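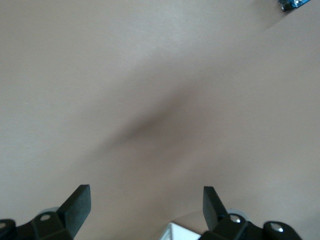

The Narholm top in the beige finish, afternoon light.

I have been promising a few of you this review of the Narholm table since May, and I'm sorry it took so long, but I wanted to live with the thing for a good while before saying anything. A table is like a pair of shoes in that way. You can love it in the store and be cursing it by the time you've walked home.

So, a little background for those who are new. Our old dining table came from my husband's aunt and was dark, shiny and enormous, and it showed every crumb, every fingerprint and every hair from the dog. I polished that table for years. When one of the legs finally went (with a full pot of soup on top, thank you very much) I was sad for an evening and then I got out the tape measure.

What I wanted was something pale and matte with no pattern on it. You would think that would be easy to find! Most of what I looked at had a wood grain print, and once you have noticed that the same knot shows up again every so often, you can't stop looking at it. The one I liked best in the first round was from Juntunen, very handsome, but it was a glossy white and I knew in my heart I'd be back to wiping it four times a day. My friend Rebecca Fiore had just bought the Narholm from Liravico for her sewing room, and she let me come over and put my elbows on it for an hour while we drank coffee. I ordered mine that same night.

The color

Let me start here because it's what people ask me most. The website calls it "sand," which made me expect something yellow. I would call it a beige with a bit of taupe in it, and it does change with the light more than I was ready for. Where the daylight falls straight on it, it goes lighter and a touch gray. Over on the other side it turns warmer, almost a pinkish tan, and I have had guests ask if it was two different boards. I like this very much, but if your walls are a cool gray I would ask for the sample chip first and carry it around the room for a day or so. They send it for free, or they did when I asked.

It is also truly matte. Shadows on it are soft and blurry and there is no glare in your eyes at breakfast, and if you like to take pictures of your baking (guilty) it makes a lovely quiet background for a pie.

The surface

There is a very faint graininess to it, just enough that it doesn't look like a sheet of plastic. No pattern, no printed lines, nothing for the eye to trip over. When I run my hand over it I can barely feel the grain, but I can feel that it isn't slick, and paper stays put when you write on it. My daughter does her homework there and says it's the first table where her worksheets don't slide away from her – high praise from a twelve-year-old.

Now for the cleaning. Coffee rings come off with a damp cloth, and so does tomato sauce, as long as you get to it the same evening. Turmeric is another matter. Aishwarya Pillai came over to teach me her mother's dal, and we had a wonderful time and got a spot of it near one corner that stayed for two weeks in spite of everything I threw at it. It did fade in the end, and now I couldn't find it for you if I tried. A ballpoint pen mark needed a little rubbing alcohol on a cotton ball. I tried it in a small place first, and I'd suggest you do the same.

The one thing I do hold against the matte finish is grease. A buttery thumb leaves a slightly darker patch, and a plain damp cloth only moves it around. You need a drop of dish soap and then a second wipe with clean water. It took me a while to catch on to that, and for the first month I thought I had ruined it.

Putting it together

The top comes in one box and the legs in another, and mine arrived 2 days apart, legs first, so we had four legs leaning in the hallway like umbrellas. The instructions are all drawings. There are 20 bolts and one little wrench, and I'd put that wrench straight in the trash and use a proper one. Lay the top face down on a blanket, please! It is heavier than it looks and the corners will find your floor. My neighbor Ilari Saarela helped me turn it over, and I don't think I could have done that part alone.

It doesn't wobble. I had to turn one of the little feet a half turn for our crooked kitchen floor, and I haven't touched it since.

The price

I paid $391 for the middle size, with delivery on top of that. For comparison, the solid oak one from Pliltby that my husband had his eye on was $1,674, and I won't pretend it wasn't beautiful. I still visit it sometimes. But we have a dog and a child and a habit of eating curry, and I'd have spent every meal worrying about it.

Would I buy it again? Yes, in the same color, though I might go up a size. We are three on most days and that's plenty of room, but at the holidays we had six plates and a turkey and people were balancing their rolls on their knees. There is no extension leaf for the Narholm, which I do wish they would fix.

Four and a half stars from me, with the half taken off for the butter and that silly wrench. If any of you have the darker finish, please write and tell me how it does with dust, as my sister is thinking about that one for her porch room.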